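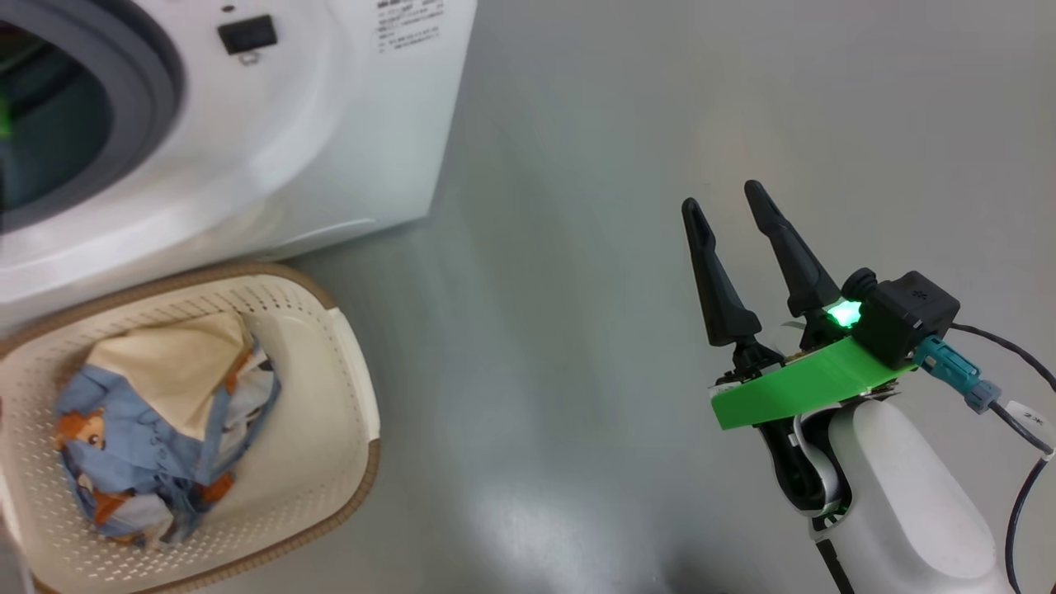 Washing machine and laundry basket on a gray floor.

The first Kido record came out on the Skenthorpe label in a run of 2391 copies, and most of them sat in boxes until the label closed. Used copies now sell for 46 dollars or more when the jacket is clean. The reissue, due Fri 3 April, should bring that down.

It is a quiet record for a jazz trio. The bass is mixed high, the electric piano stays mostly in the left channel, and the drummer plays brushes on all but three of the 12 tracks. Side two opens with "Kamath," a slow blues that runs long and ends on a fade the band never liked.

The new pressing was cut from the original tapes. The old one had a lot of surface noise, even on unplayed copies, and the last track on each side was cut too close to the label. 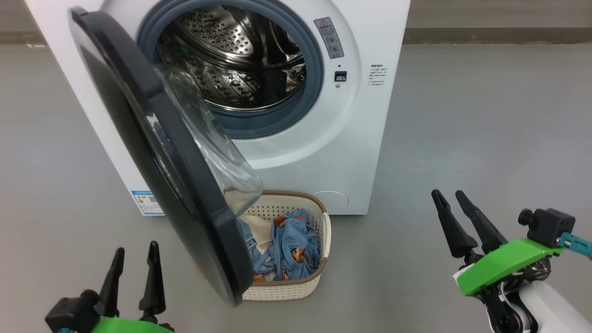 Harish Mudaliar thinks the noise was never the main problem. The first pressing was too quiet, he says, and people turned it up until they heard everything wrong with it. He has played the test copy through twice and would keep the old jacket and the new disc.

The reissue adds one take, a faster version of "Skedcombe" recorded in March, a week after the main sessions. The piano solo is better on this one – looser, with a wrong note left in – but the ending falls apart.

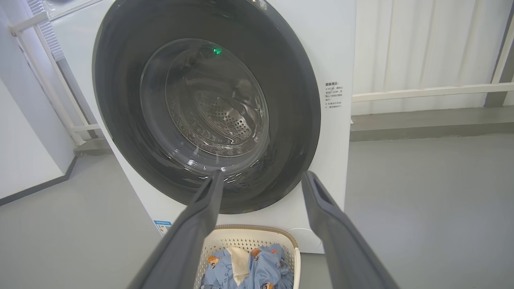

Records Desk | Reissues and Archive

A second Kido album was taped and never released. The reels are in fair shape, apart from one with a damaged edge, and a transfer is planned for after the reissue ships.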